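The handle is the dangerous part

I've been grumbling about gift bags since March, and Olga Insaurralde says I should write it down and leave her alone. So! Our fault log at Baller has 241 entries for the bag-packing job, and 183 of them say "dropped item." Everybody wants to fix those. I couldn't care less about a dropped bag of candy (you pick it up, you move on).

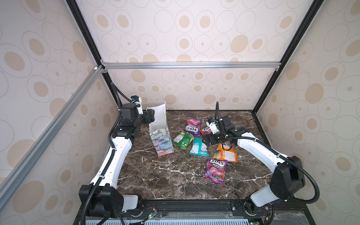 What bugs me is the handle snag. One arm gets a finger through a paper loop, the other arm is still working, and the controller thinks all is well. We had 7 of those, and in one the arm kept pulling until the gripper mount cracked.
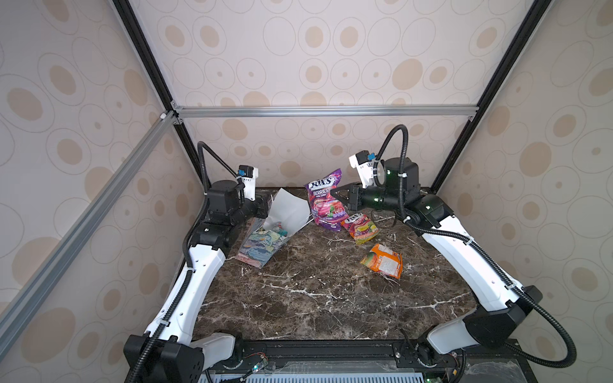 Why a drop isn't a fault

Patricio Henríquez wants a hard stop on every drop. I think that's backwards, because people start clearing stops without looking, and then the real one gets cleared too. 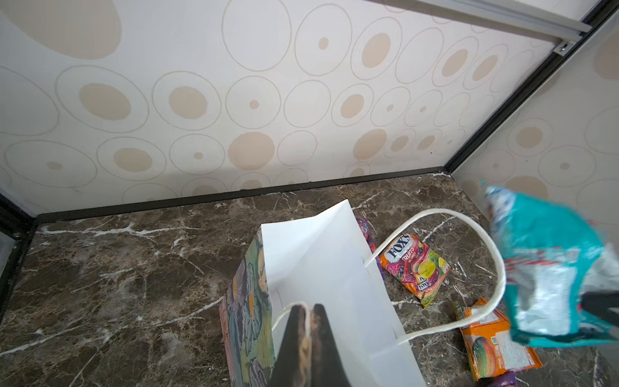
Give me a force limit on the wrist, set low, and a stop that needs a person to walk over. It would cost us maybe 2 seconds a bag. Fine by me!

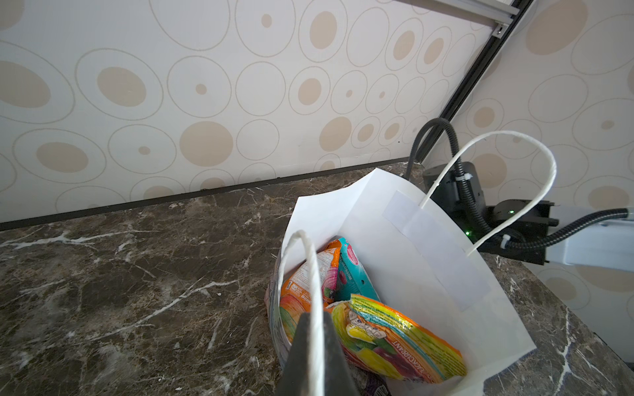

Force limits do annoy people, I know. But look how little room there is: a dark finger right behind the near handle, a second arm just past the far one. I'd take the slow bag.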